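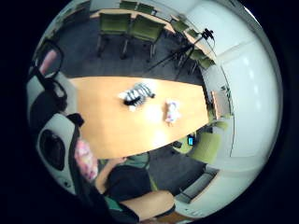

Soft goods notebook, May. Intake and surface check, plush lot for Vogler.

Start 9:40. Worked at the oval table. The second long table is reserved for paperwork until the Baltico order is closed, so please don't stage samples on it.

Purpose of the session: first handling pass on the plush returns, before anything goes to the wash test. Three questions for each piece. Does it shed. Does the pile recover after compression. Does the tag or strap hold under a light pull. Nothing on color fastness today, that needs the wet bench.

Method as in the last entry, with two changes. Compression weight is now 824 g (the old one was 1 kg and flattened the short pile beyond what a shelf would do). Hold time is 300 seconds by the wall timer. Recovery is judged by eye and by hand against the reference swatch. Ginette does the hand check and I write, then we swap for every fourth piece. Where we disagree, both grades go in the log with initials.

Short pile, pink and white. Recovers fully inside a minute. Seams flat, no fill migration toward the ends. Shedding negligible on the tape pull. The pink parts feel slightly stiffer than the white, probably a different backing. Vatach supplied both fabrics under one article number, so I have asked whether the backings were meant to match. Grade A for recovery, A for shedding, hold on the fabric question.

Long pile, black and white. This is the difficult one. The fibers mat wherever the piece has been gripped, and the direction of the pile changes across the color joins, so the white lies over the black after handling and the bands lose their edge. Combing with the wide comb restores it. The narrow comb pulls fibers out and should not be used on this article at all. Tape pull gave visible shedding at every position. Light-colored lint sits on the black and cannot be told apart from the article's own white fiber without the loupe.

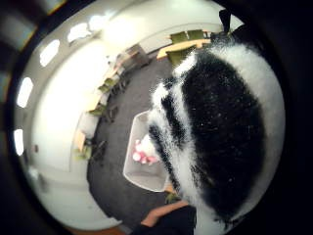 Long-pile article, black side. Lint and stray white fiber on the black patch.

Checked the specks under the loupe afterwards. Mixed origin: most are white pile from the same article, some are shorter and curled and look like cotton. The cotton must come from storage or from our own sleeves. Suggest we brush the black areas once before grading and grade only what comes off on the second tape. Otherwise the shedding figure tells us as much about the storage as about the fabric.

Tag and strap pull: no failure on any piece. Stitching on the long-pile article is buried in the fur and has to be found by feel. Part the pile with two fingers before attaching the clip or the clip takes fur along with the tape and reads high. I did this wrong on the first try and struck the reading.

Storage. The long-pile pieces should not share a box with the short-pile ones. The white fur transfers and the short pile holds on to it. One type per box, lid on, box label facing out. I would also like the boxes off the carpet overnight. The Flarkidik shelving has space on the lowest level now that the foam offcuts are gone.

Lighting. The overhead lights throw a bright patch on the varnish of the oval table, and judging white pile next to it is unreliable. Moved the reference swatch to the matte gray card for the second half and regraded the two pieces done before that. One changed from B to A. Ginette wants the gray card made standard for all pale fabrics. Agreed, will add it to the method sheet.

Tape stock: 167 strips left of the wide type. At four per piece that does not cover the full lot, so order before the next session. The supplier's minimum is a carton of 4,000, more than we would use in a year, but the adhesive is rated for long storage and splitting the carton with the upholstery bench would be fine.

Open points:
Answer from Vatach on the backing.
Second comb, wide, same tooth spacing as the present one.
Brush step to be written up and tried on three long-pile pieces before it goes into the method.
Label on the narrow comb: short pile only.

Stopped 12:15. Log copied to the shared folder, checked by G. Marchand.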